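Every spring the paint companies send out their new whites and every spring I get asked which one to buy. So, a thread, from someone who has repainted the same hallway 3 times.

1/ There is no "perfect neutral gray." There is a gray that looks fine in your house at the hour you're usually home. Paint people know this. It doesn't fit on a chip card.

2/ I have a Brolow fan deck with what feels like 100 grays in it. Hold up any two neighbors and tell me you'd pay extra for one of them. Now imagine them on opposite walls with a couch in between.

3/ The names do most of the work. I bought a quart of something called Castitz Fog last November on the strength of the word "fog." It was gray. It looked a lot like the gray I was covering up.

4/ "But the undertones!" Sure, undertones exist. A gray can go warm or cool on you. I just don't believe the person at the counter can tell you which way yours will go without seeing your windows.
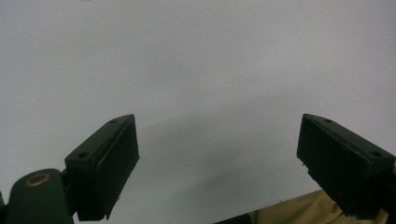 Pale gray, a bit cooler toward the top, a bit warmer toward the middle.

5/ Light does more than pigment. Swap a bulb before you swap a color. A bulb costs me 5 bucks and takes no drop cloth.

6/ Sample pots: fine, but paint a big piece of cardboard and move it from room to room. A little square on the wall next to the old color tells you how it looks next to the old color.

7/ Stellolitz has an app that "reads" your wall and picks a match. I tried it on one wall, morning and evening, and got two different matches. The reviews are glowing. I have questions about the reviews.

8/ Would I pay more for better paint? For a bathroom or a stairwell, maybe, if it scrubs well. For a guest room ceiling, no, and I've yet to see a before-and-after that changed my mind.

9/ Someone will reply that their designer's gray changed their life. Great. Ask what else got done that week. New lamps? New rug? Did they finally move the treadmill?

10/ The hallway, for the record, is now whatever was on sale. Two coats, eggshell.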